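The Birds on the Biscuit Tin

I have been meaning to write about my grandmother's brother for the better part of a year, and every time I sit down to do it I end up sharpening pencils or making toast. So this is going to be a bit of a ramble, and if you came for the printmaking tips I promise there will be more of those next month.

Great-uncle Emil painted signs. That is what he put down on forms and that is what he told people at weddings. He painted the boards over the butcher and the hardware store, he lettered the doors of delivery trucks, and for a good many years he did all the gold leaf on the windows of the Rathore building, which some of you will remember as the place with the revolving door that stuck. He had learned it from his father, who had learned it from a man who painted carnival wagons, and between the three of them they had one way of doing a capital R that I can still spot from across a street. The leg kicks out a little too far. I do it myself when I'm not paying attention.

What he did in the evenings was paint birds. He painted them on whatever was lying around the shop, and what was lying around the shop was sign enamel and offcuts, so that is what they are: glossy, hard-edged little birds on bits of tin and board, with the shine you get off a freshly painted mailbox. He never owned a tube of artist's oil in his life as far as I know. My grandmother bought him a set one Christmas and he used the box to keep screws in. (The box was very nice. I don't know where the tubes went.)

The first one I remember was on the lid of a biscuit tin. It was a wren, or wren-ish, sitting on a fence wire, and he had let the blue of the original lid stand for the sky. I must have been five or six. I asked him how he had made the sky so smooth and he laughed so hard he had to put his coffee down. For years I thought I'd said something clever.

He worked fast, and he worked the way sign painters do, with his little finger resting on a mahlstick and the brush loaded fuller than you'd ever dare. I have tried to copy it many times. The enamel starts to drag on you almost immediately, so you have to know where the stroke is going before you start it, and then you have to leave it alone, and I am a terrible fiddler. My birds done that way look as if they've been left out in the rain. His look as though they landed.

Anyway, when he died the paintings went all over the place. He had given most of them away as he made them, to customers, to the mailman, to the dentist in lieu of something or other. My aunt kept a suitcase. My mother had four in the kitchen, over the stove, and they have a fine brown film on them that I've been scared to touch. I always assumed there were maybe fifty in the world.

Then last June my cousin Lottie rang me up on a Wednesday, in the middle of dinner, to say she had found his ledger. It was in with the shop accounts, which is why we'd all missed it. He had written down every single bird. A number, what it was on, what kind of bird, and who had it. The last entry is number 362, "dove, on cupboard door, for Mrs. Grunis." Three hundred and sixty-two! I made Lottie read me the whole of page one over the phone while my soup went cold.

The ledger is a lovely thing in its own right. His spelling was his own. There is a "nuthach" and a "king fisher (bad)" and several that just say "brown." He seems to have gone through a spell of owls one winter, eleven in a row, and then never painted another. Next to number 88 he has written "too pretty" and crossed it out, and I would give a great deal to know whether he meant he crossed out the remark or the bird.

Of course I wanted to find them all. I know how that sounds. Lottie, who has more sense, said we should start with the ones in town, and so we've spent a lot of weekends knocking on doors and drinking other people's iced tea. I have been shown into more back bedrooms this past year than I care to think about. People are so kind about it. One woman had been using hers as a trivet since her honeymoon and was mortified, and I told her that he'd have been delighted, and I believe he would have. Enamel can take it, too. There was a faint ring on it and the bird was perfectly fine.

We've found 41 so far, counting the suitcase and my mother's kitchen. A few we know are gone. There was a fire at the feed store, and number 17 was painted straight onto a shed that has since come down. The dentist's family moved out to Urnell and I've written to them twice without any luck, so if anybody reading this knows a dentist's family in Urnell, please put in a word for me.

The question of what they're worth does come up, usually over the second glass of iced tea. One turned up in an estate sale a while back and went for $300, which made everyone sit up straight, and then a man I won't describe offered Lottie $2000 for the suitcase and she shut the door on him. I don't have a strong feeling about people selling theirs. They were gifts, and a gift belongs to whoever has it. I only ask that they let me take a photograph first and look at the back, as he often wrote on the back. Number 203 has a shopping list. Lard, thread, nails, lemon.

I should say something about whether they're any good, since people ask me that too, generally in a lowered voice. I went back and forth for a long time. I went to art school and I came out of it with a number of opinions, and one of them was that Emil was a charming amateur. I had the word "naive" ready for him, and I used it in an essay, and I got a good mark for it. I'm embarrassed by that now. He had stood on a ladder for forty years making shapes that had to be read by somebody driving past in the rain. He knew more about the edge of a shape than any of my teachers did. If you look at the breast of the robin on number 129, it's one curve, one pull of the brush, and it turns the whole body toward you. I've drawn that curve in my sketchbook over and over and it just sits there like a spoon.

He also understood the board he was working on. He would leave a patch of old lettering showing if it suited him. There's a heron with half of the word HAM behind it, and the tall stroke of the H is doing the job of a reed. I laughed out loud when I saw it, in a stranger's hallway, and then got a bit teary and had to ask for the bathroom.

The plan, if it is a plan, is a small show at the Jamusix, where they have that long upstairs room with the decent walls. Naveen Pandey, who looks after the program there, has been very patient with my emails. He would like it hung in ledger order with gaps left for the missing ones, and I was against that at first because it seemed gloomy, but he taped it all out on the floor for me and I've come around. You would walk along and there'd be a bird, and then a long stretch of wall with just the little numbers, and then two birds together. It makes you look harder at the ones that are there. We'd print the ledger as well, spelling and all, in a small run of 700 copies if the quote comes back at something we can live with.

In the meantime I've been trying to clean one. I started on the least precious of my mother's four, with cotton swabs and plain water and an awful lot of breath-holding, and after an afternoon I had a clean patch the size of a stamp. It's yellow under there. All my life I thought that bird was brown! I called my mother and she said of course it's yellow, it's a canary, what did you think it was.

I'll keep going, a stamp at a time. If you have an Emil, or your neighbor does, or you've seen something small and shiny with a bird on it in the back of a thrift store, write to me. Look for the number in the bottom right corner, and for an R with its leg kicked out if there's any lettering at all. I'll come to you and I'll bring the cake.

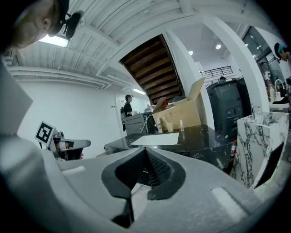

Gray housing, black V-shaped pad, and a face leaning in at the corner beside the ceiling light.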